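Florkberg desk tray, the dark red one. Two months in

Bought with my own money, no discount code, nobody from Florkberg has heard of me. Ordered in September after Nadja Zwahlen put hers in the group thread and I got jealous of the color. Short version: good tray, annoying corners, buy the small size.

What I wanted. Somewhere to drop stuff at the end of the day. Charger, power bank, tape, the remote for the blinds, whatever was in my pockets. My desk is white and everything I own is black so it all looks like a mess even when it isn't. Had been using the lid of a shoebox. For longer than I'd like to admit.

First thing, the color. On the Florkberg page it looks like tomato soup. It's much darker in person, closer to wine, and in the evening under a lamp it goes almost brown. I like it better this way but if you want bright red you will be dissapointed. Nadja's looks the same as mine so I don't think it's a bad batch.

Shape is as plain as it gets. Shallow, square corners, raised rim all the way round. No dividers, no felt, no little slot for your pen. Good. I had the Haslinger organizer before the shoebox lid and the dividers were the wrong size for every single thing I own. A long flat block of a thing, power bank say, lies down in this lengthwise and you push it flat and that's it. Done.
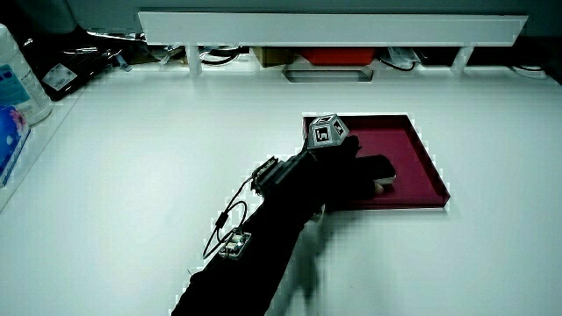 Rim height is about right for me. Low enough that you can get your fingers over the end of something and lift it out, high enough that pens don't roll over the edge. Coins are harder. You end up chasing them along the side with a fingernail. Keys fine. SD cards, forget it, get a box with a lid.

It shows dust. Lots. Every crumb and every bit of lint, and worst along the inside edge where the rim meets the floor. Those square corners look sharp and clean and they are a pain to wipe. I use a dry paintbrush now. Two minutes. Konrad Wieser uses a vacuum with the crevice tool and says it's fine but Konrad vacuums everything. A slightly rounded inside corner would have fixed this and I'd have paid more for it.

Scratches: a few, all from keys, all on the floor of the tray. Don't really show unless the sun is low. Rim still perfect. I dropped it once, on carpet, so that proves nothing.

Sliding. Mine slides. Smooth bottom on a smooth desk, so if you toss your keys in from the chair it moves an inch or two toward the wall. I stuck 2 strips of shelf liner underneath and now it stays put. Should come with feet. The Provance one does come with feet, Andri Eder has it, but that one is gray and deeper and you have to sort of dig for things. I tried his for a week and kept losing my tape at the bottom.

Sizes, becuase the product page is a mess: they list millimeters in the photo and inches in the table and the two don't match up. I got the small, 300 mm on the long side, measured it myself, it's correct. The large is listed as 448 and I can't see where I'd put that unless you have a really big table. Also a large tray just means more junk. Ask me how I know (shoebox lid was for boots).

Delivery was slow. Packing was good, thick cardboard, way too much paper. Came with a card asking for five stars, which, no. One email to support about the sizes, answered next morning, polite, told me to look at the photo. The photo was the problem but ok.

Things I'd change
Feet on the bottom
Rounded inside corners
Photos that show the real color

Things I'd leave alone
The rim
The size
No dividers, please never add dividers

Would I buy it again, yes, already got a second one for the shelf by the door. Same color. Kohei keeps asking for a matte black version but then you'd never find a black charger in it, half the point for me is that dark things still stand out against the red.

4 out of 5. Would be 4.5 with feet. Will update if the rim chips or the color fades, desk gets sun from lunch on so we'll see by summer.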